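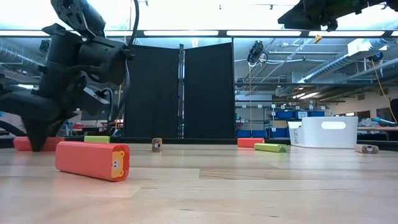
Le bras gauche près d'un bloc rouge, pince baissée jusqu'à la table.

Détection des blocs rouges faussée par le reflet sur une table brillante

Posé par Paavo Väisänen
Catégorie : Vision et préhension
Vu 1 273 fois

Bonjour à tous,

Je vous prie d'excuser mes fautes, le français n'est pas ma langue maternelle.

Je construis dans un atelier partagé un petit poste de tri avec deux bras. Le projet s'appelle Weda. La tâche est simple à décrire : des petits blocs de couleur sont répandus sur la table, le bras doit en prendre un, le soulever et le déposer dans le bac blanc. Ce sont des blocs pour enfants, avec une tête d'animal au bout. Pour le moment je travaille seulement avec le bras gauche, l'autre reste en position d'attente.

Mon problème concerne les blocs rouges. Le dessus de la table est en bois clair et il brille beaucoup. Sous le bloc, du côté de la caméra, le bois prend une teinte rouge. Mon programme cherche les couleurs dans l'espace HSV, il garde la plus grande tache et il calcule le centre. Avec le reflet, la tache devient trop longue vers le bas et le centre se déplace. La pince descend donc trop en avant, elle touche la table devant le bloc et elle se ferme sur rien, ou bien elle pousse le bloc avec un seul doigt.

J'ai fait hier soir une série de 79 essais avec les blocs rouges et j'ai eu 20 prises manquées. Avec les blocs verts, je n'ai presque pas d'erreur. Les bruns sont un autre sujet, leur couleur est trop proche de celle du bois, je les garde pour plus tard.

Ce que j'ai déjà essayé :
- monter le seuil de saturation : le reflet disparaît, mais une partie de la face du dessus disparaît aussi, là où tombe la lumière des rampes ;
- réduire le temps d'exposition : un peu mieux le matin, pas de changement le soir ;
- ajouter une correction fixe de 2 cm vers l'arrière : bon pour les blocs proches, mauvais pour les blocs au fond.

Je ne peux pas éteindre les rampes au-dessus de la table, d'autres personnes travaillent dans la même salle. Je préfère aussi ne pas peindre la table, elle appartient à l'atelier.

Est-ce qu'il existe une méthode propre pour séparer le bloc et son reflet ? Ou dois-je abandonner la couleur et passer à une caméra de profondeur ? Le budget est petit.

Merci d'avance pour vos conseils.
Paavo

2 réponses acceptées comme utiles, 3 réponses au total

Teemu Honkanen
Réponse utile

Bonjour Paavo,

J'ai eu le même souci sur une table vernie à l'atelier Eskola, avec des pièces orange. Je te propose de procéder dans l'ordre suivant, du moins cher au plus cher.

D'abord, mets un filtre polarisant devant l'objectif. Un filtre de photographe tenu avec du ruban adhésif suffit pour faire l'essai. Regarde l'image en direct et tourne le filtre lentement. Le reflet sur le vernis va faiblir à un certain angle, et la couleur du bloc lui-même va changer très peu. Il faut que la caméra regarde la table de biais. Si elle est placée à la verticale, l'effet sera presque nul. Tu perds de la lumière avec ce filtre, il faudra donc rallonger l'exposition et refaire tes seuils. Fixe aussi la balance des blancs à la main, sinon tu vas chercher longtemps une erreur qui bouge toute seule.

Ensuite, ne prends plus le centre de la tache. Le reflet se trouve toujours du même côté du bloc, entre le bloc et la caméra. Le bord supérieur de la tache est donc fiable, le bord inférieur ne l'est pas. Tu connais les dimensions réelles du bloc. Pars du bord supérieur et place un modèle du bloc, à la bonne taille pour cet endroit de la table. Pour cela tu as besoin de l'homographie entre l'image et le plan de la table (quatre points mesurés avec une règle, et la fonction existe déjà dans OpenCV). C'est aussi pour cette raison que ta correction fixe ne marche pas au fond : le même nombre de pixels n'y représente pas la même distance.

Attention à un point que j'avais oublié moi-même : le bord supérieur de la tache appartient au dessus du bloc, et le dessus n'est pas dans le plan de la table. Il faut corriger avec la hauteur du bloc. Si tes blocs sont parfois couchés et parfois debout, tu dois d'abord décider dans quel cas tu es. Le rapport entre la longueur et la largeur de la tache donne une première idée, mais un bloc vu par le bout peut tromper le programme.

Une dernière remarque sur la tête d'animal. Elle n'a pas la même couleur que le reste, donc ton masque rouge s'arrête avant le bout du bloc. Cela déplace le centre dans la longueur, même sans aucun reflet. Vérifie ce point en premier, il est facile à corriger.

Teemu

Sercombe

mets une nappe mate et c'est réglé

Paavo Väisänen, en commentaire
Merci, j'y ai pensé, mais avec un tissu la pince accroche les plis quand elle descend au niveau de la table. Peut-être avec un tapis plus rigide.

Sercombe, en commentaire
tapis de découpe alors, côté gris. pas le vert, tu as des blocs verts

Sumen
Réponse utile

Je suis d'accord avec Teemu pour le filtre. Je complète seulement sur la pince, parce que la vision n'explique pas tout.

Si tes doigts sont pointus, une petite erreur de position se paie très cher. Colle des patins en silicone à l'intérieur des doigts, assez larges, et ouvre la pince au maximum avant la descente. Arrête aussi la descente quelques millimètres au-dessus du bois. Chez moi, les doigts qui touchaient la table faisaient fléchir le bras, et la position à la fermeture n'était plus celle que j'avais demandée.

Pour la caméra de profondeur, j'attendrais. Les modèles bon marché donnent souvent des trous sur une surface brillante, tu risques d'échanger un problème contre un autre.

Paavo Väisänen, en commentaire
Merci beaucoup à vous. J'ai vérifié la remarque sur la tête d'ours et Teemu a raison : mon masque coupait tout le bout du bloc. J'ai ajouté une deuxième plage de couleur pour le jaune orangé et je réunis les deux masques quand ils se touchent. Le museau blanc laisse un petit trou, je le ferme avec une opération morphologique. Le filtre est commandé, je referai la même série quand il sera monté.

Teemu Honkanen, en commentaire
Bien. Garde les images des prises manquées avec la position demandée au bras, tu pourras rejouer le calcul dessus sans faire bouger la machine.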